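Jollano Workshop Newsletter
April 9, 2026

Bench report: the Prendance grippers, and whether we needed them

Those of you who come in through the Contreras Street door will have walked past the black curtains at the back and wondered what was going on behind them. It's the Prendance build. It has had the back corner since January, it has eaten a fair chunk of the project fund, and I was asked to write it up for this issue. I should say up front that I voted against it. I've since spent more evenings on it than I planned to, so take what follows as a report from someone who is still not sold.

The idea, for members who missed the meeting. You build a pair of grippers with handles on them. A person holds one in each hand and does an ordinary job on a table while cameras record what the hands and jaws are doing. Feed enough of that to a learning program and, the theory goes, a robot arm with the same jaws can do the job later. You don't need the arm to get started, and that was the big selling point, since we don't have an arm. We still don't have one.

What it cost

The budget line says $971. That covers the parts for both grippers, the mounting plates, the cables, and one full set of replacement pads. It leaves out the stands, which we had, and the curtains, which came from a member's garage. It also leaves out the labor, and there was plenty. If you're thinking of building a set at home, the parts bill is the easy bit. I would set aside a month of evenings and expect to be annoyed for most of it.

The build itself

Mechanically it's a decent little thing. Each gripper has two plastic fingers that swing on bushings and carry a rubbery black pad at the inner end. When the pivots are right, the jaws close evenly and you stop noticing them. Getting the pivots right took three tries. On the first set the holes were tight, so we reamed them, and then they were loose and the pads met at an angle like a bad pair of scissors. If you build your own, fit the bushings before you do anything else, and check both fingers for play before bolting on the top plate. We did it the other way around and had to take the whole lot apart.

The pads are my main complaint about the hardware. Grip is good, but the edges chip. You can glue on as much fresh material as you like and the corners still catch on things. I was told that wear doesn't matter much because the program will learn to ignore it. Maybe so. I'd like to see that shown on our table before we build a third pair.

Then the cables. Both grippers trail one, and with two people's worth of gear in a small corner they end up draped over the table edge and across the carpet. Whoever is recording has to keep half an eye on where the slack is. There has been talk of going wireless. I'd settle for a clip on the sleeve.

The job we picked

We argued about the first task for a long time. Folding cloth was thrown out early (too floppy) and pouring was thrown out by me, because I mop the floor. What we agreed on was books: pick one up, stand it on its edge, put it next to an expanding bookend. It sounds like nothing. Try it with a pair of pincers that have no fingertips and you'll see why I came to respect it as a test. A thick hardcover lying flat gives you very little to grab. You have to come at it across the spine and hope the smooth cover doesn't slide. Once it's upright it wants to lean, and you need to keep a pad against it while you think about what the other hand is doing.

The other hand, as often as not, is doing nothing. That bothers me more than it bothers the rest of the group. We built two grippers because the plans showed two. In a lot of our recordings one of them sits low over the table while its partner does the work. I've asked whether a single gripper would have done for this task and been told that two hands are needed "for later." Later is where a great many of this project's benefits seem to be kept.

We have 512 recordings of the book job on the drive so far. Pivow, the program we're using to sort and trim them, throws out any where it loses track of a gripper, and it isn't shy about it. It's also fussy about the table moving, so please leave the gray tape on the carpet at the corners alone. The target the group set is 2,179. I asked where that number came from and the answer was a spreadsheet. I asked what was in the spreadsheet and the conversation moved on to snacks.

To be fair to the project, I have learned things from it. I can set a bushing properly now. Two members who had never touched the print queue or the drill press came in for this and stayed for other jobs. And there's something to be said for doing a dull task slowly and finding out how much your own fingers do without asking you. None of that is a robot that shelves books, though, and a robot that shelves books is what was on the proposal.

From the bench, pads at the book cover first, then the wider view with the bookend at the right of the book:

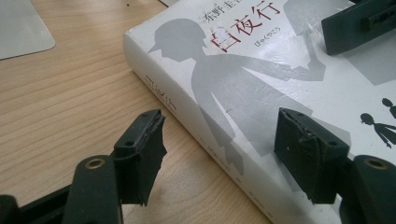
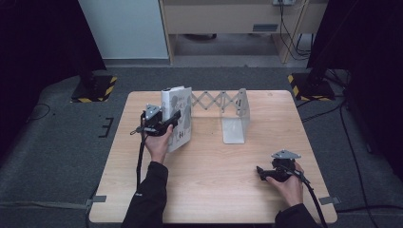
What happens next

The group wants to keep recording through the summer and then borrow time on an arm at another shop. I've asked for something smaller first. Take the recordings we already have, run the training on them, and show the rest of us what comes out, even if it's only a plot on a screen. If the result is poor, we'll at least know before we spend more evenings on it. The request goes to the next members' meeting, and I'd be glad of some company on my side of the room.

If you'd like to try the grippers, sign the sheet by the curtain. Long black sleeves, please, and take off your watch. Read the card on the table before you start, and if a pad comes loose, stop and tape a note to the handle. Don't glue it back on yourself. The last repair was done with something that smelled of almonds and I had to chisel it off.

Please also watch your feet near the stands. The bases have hazard striping on them and people still walk into them.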